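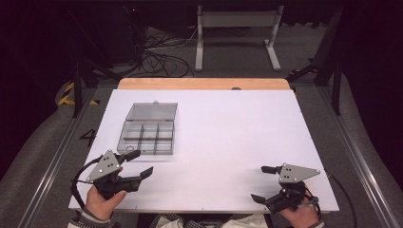 Ticket: left gripper drops out during small-part sorting, station 4
Opened: July 29, 2021
Status: open, workaround in place

Setup
Two hand-held grippers, left and right, one cable each. Both run from the Nakamura controller with Skuvura firmware. Task is the six-compartment box with ring parts, lid folded back, on the white board. Wedge tip on the lower finger, blunt pad on the upper, both sides.

Symptom
Left opening width freezes in the log while the fingers are still moving. The value holds for 900 ms, then jumps to the correct figure. No error code. Right gripper unaffected over the same runs. Operators do not notice it while working, it only shows up when the widths are plotted.

Tried so far

1. Swapped the controller ports. Fault stayed with the left gripper, so the port is ruled out.

2. Swapped the cables. Fault moved to the right gripper in 2 runs and then stopped altogether. Swapped back, fault returned on the left. Not conclusive – reseating the plug may be enough to hide it for a while.

3. Held the left gripper still and opened and closed the fingers by hand, 133 cycles. No freeze.

4. Same again with the wrist turned 45 degrees inwards, as when reaching into the near row of the box. Freeze on the first few cycles and on and off after that. The cable is bent hardest at the body of the gripper in this position.

5. Screws on the top plate checked, all tight. Linkage moves freely. Encoder magnet not checked, needs the plate off.

6. Put the older Purka controller in place of the Nakamura. Freeze still present, but the Purka marks the missing samples as blank where the Nakamura repeats the last good one. This explains why nothing was flagged. The Nakamura behaviour should be raised as a separate ticket.

Current view
Probable break in the left cable close to the gripper end. Second choice is the socket inside the body. Firmware looks unlikely given step 6.

Workaround
Cable looped round the outside of the wrist with some slack before it goes down to the sleeve. Do not pull it tight. Check the width plot after every run and discard any run with a flat section longer than a few samples.

To do
– Spare cable requested from Grudham, the straight plug version if they still have it.
– Repeat step 4 with the new cable before taking the plate off.
– If the fault is still there, open the body and check the socket and magnet.
– Go back through earlier left-hand logs for the same flat sections.

Leave the ticket open until step 4 has been repeated on both sides.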